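**Subject: Re: [arkinberg-gardeners] Tomatoes splitting again**

> Is anyone else losing their tomatoes to splitting this year? Mine were perfect, then we got that big dump of rain and half of them opened up like zippers. I've been watering every night with the hose so I don't see how they could be thirsty. Should I be picking them green? Also, is the Lasora any better than what I've got, or is that just the seed catalogue talking?

Oh, I feel your pain! I lost a whole colander's worth after that same rain and stood there in my gumboots saying words the neighbours didn't need to hear.

I reckon the nightly hose might be part of the trouble. A quick sprinkle only wets the top bit of soil, so the roots hang about up there, and when a proper downpour comes they gulp the lot and the skins can't stretch fast enough. I've gone to a long slow soak every second or third evening (30 minutes on the dripper, longer if we've had a run of hot wind) and put down pea straw as thick as I could afford. Still get a few splitters, but nothing like last summer, when I was making relish until midnight and giving it to people who'd plainly had enough relish.

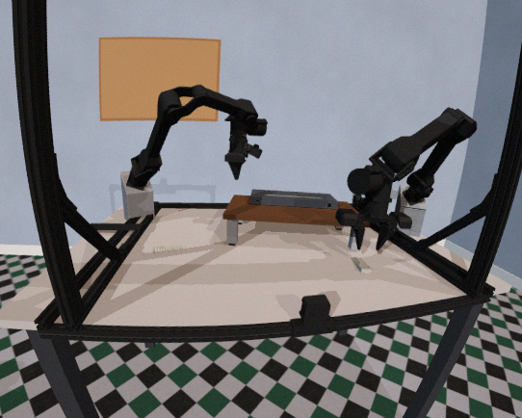
As for picking green, you don't need to go that far. Wait until there's a decent blush of colour and then bring them in. They'll finish off on the kitchen bench quite happily, and I honestly can't taste the difference, though my sister-in-law swears she can. Keep them out of the fridge! And if you know there's rain on the way, go out beforehand and grab anything that's turning.

Now, the Lasora. I put in 4 plants this season, 2 in the big bed and 2 in tubs by the shed. The ones in the ground have been lovely, smallish fruit with fairly tough skins, hardly a crack on them. The tubs sulked. I suspect I let them dry out over that weekend we were down the coast, so don't hold it against the variety. Flavour's good without being amazing, and I'd still rather have a Flutum on toast, splits and all.

The nursery on Ghasemi Road had Lasora seedlings in November but they went fast. I'm saving seed from the best bush, so sing out if you'd like some and I'll pop a packet in your letterbox.

Does anyone have a use for split green ones, by the way? I've got a bucketful and the chooks have lost interest.

Cheers from the bottom end of the street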